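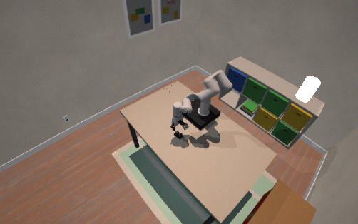
Most of the floors we are called to look at were spoiled in the first week, before a single board was nailed down, one installer remarked when asked what new estimators should learn first. The remark sets the order of this chapter, which deals with moisture before it deals with layout, fasteners or finish.

Chapter 3
Wood Plank Floors: Moisture and Movement

3.1 Scope

This chapter covers solid and engineered plank floors laid indoors over wood or concrete subfloors. Parquet blocks and outdoor decking are treated separately. The reader should already know the terms for the parts of a board given in Chapter 2 (face, edge, end, tongue, groove).

After working through the chapter you should be able to read a moisture meter, estimate the change in width of a plank between seasons, and set the gap to be left at the walls.

3.2 Moisture content

The moisture content of wood is the weight of water in a piece divided by the weight of the same piece when oven dry, given as a percent. A sample that weighs 507 grams as received and 465 grams after drying has lost 42 grams of water. Its moisture content is 42 divided by 465, or 9.0 percent. A common error is to divide by the first weight, which gives a figure that is too low.

Wood left in steady air comes to a steady moisture content. This value depends mainly on the relative humidity of the air and to a lesser degree on its temperature. When a heated room dries out in winter, the planks lose water and shrink. In August the same planks take it back and swell.

3.3 Direction of movement

A plank changes very little along its length. Across the grain the change is much larger, and it depends on how the board was sawn. Flat-sawn boards move more in width than quarter-sawn boards of the same species. Engineered planks move less than either, as the layers below the face are laid crosswise and hold it in place.

Movement adds up across the room. A floor 3,000 millimeters wide that swells by 0.4 percent needs 12 millimeters of free space. If the space is split evenly between two walls, each gap is 6 millimeters. Many installers leave 10 millimeters at each wall and cover it with baseboard.

3.4 Case used in this chapter

The worked problems refer to the Cuseris building, a two-story office with a ground floor slab and a framed upper floor. Planks for both levels were supplied by Osagie in one delivery. Meter readings taken at the time of delivery are listed in Table 3.1, and the readings for the slab are in Table 3.2.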